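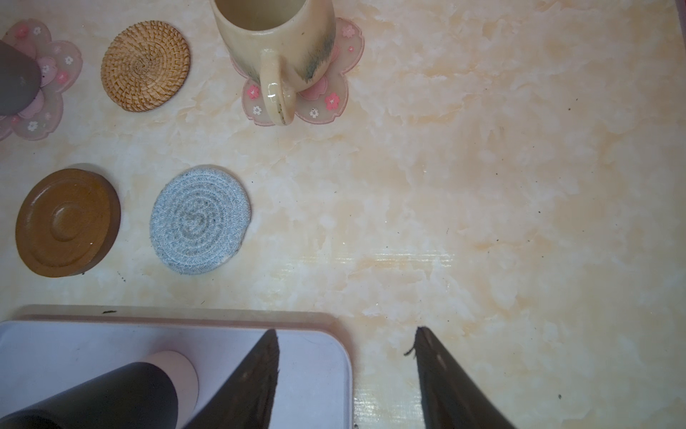
Killano Mixed Coaster Set

Five coasters in mixed styles — two pink flower shapes, one round woven, one round brown with a raised rim, and one gray knitted.

Item no. 2216. Wipe the flower coasters with a damp cloth. Shake out the knitted one; do not machine wash. Ships from Saarela in 3 working days. 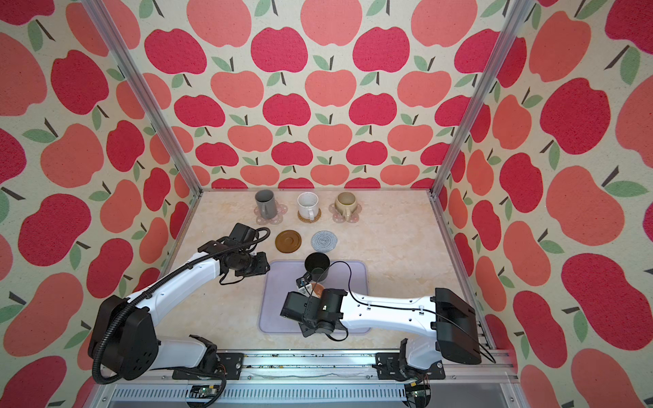 Killano set with three mugs and lavender tray. Mugs and tray sold separately — see item 1816.

Back in stock Thu 26 June.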